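Nov 16, 2023

Sorting the magazine shelf, continued. The remaining issues are mostly Chinese science fiction, bought in two batches, and I had been putting them off because I read the language slowly and file by cover more than by contents. The working surface is a pale wooden table with rounded corners. One issue goes on it at a time, together with a white cloth.

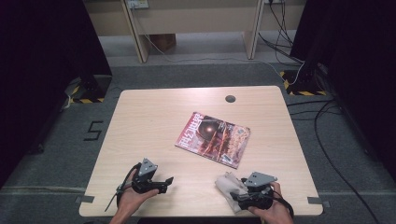
The procedure is the one I used for the English titles. Wipe the front cover, wipe the back, check the staples or the glue, then decide on a sleeve. A dry cloth is enough for gloss stock. Hajnalka Farkas recommended a slightly damp one, which I tried on a duplicate and abandoned, as it left a dull patch near the spine.

Sorting by cover has limits. The red and orange issue with the dark sphere is easy to recognise from across the room. Anything in purple takes longer, particularly where half the page is given over to advertising. One has pink banners over a starry ground, with 《三体》 in bold white. I have listed it under "Three-Body, promotional" until someone corrects me.
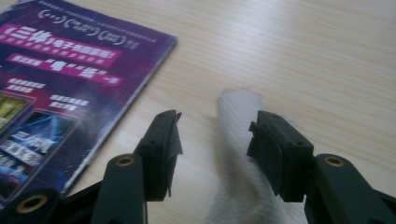 Storage is the unresolved part. The old Kellix boxes are 318 mm deep inside and take the thin issues well, but thick ones lean after a few months and the lower corner curls. Arash Soltani keeps his flat in piles of four, with card between. I may do the same for the paperbacks and leave the boxes to everything else.

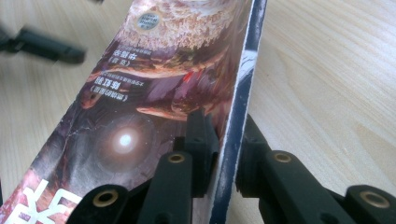 Glossy covers also stick to one another if packed tightly, so I leave a finger's width at the end of each row. Sleeves come in packs of 50 and I have one pack left, reserved for anything with a painted cover.

The index is still a plain spreadsheet: title as printed, main cover colour, thickness, box. Yayra Antwi has offered to check the Chinese titles in December. Until then the thick volumes stay on the bottom shelf, unboxed.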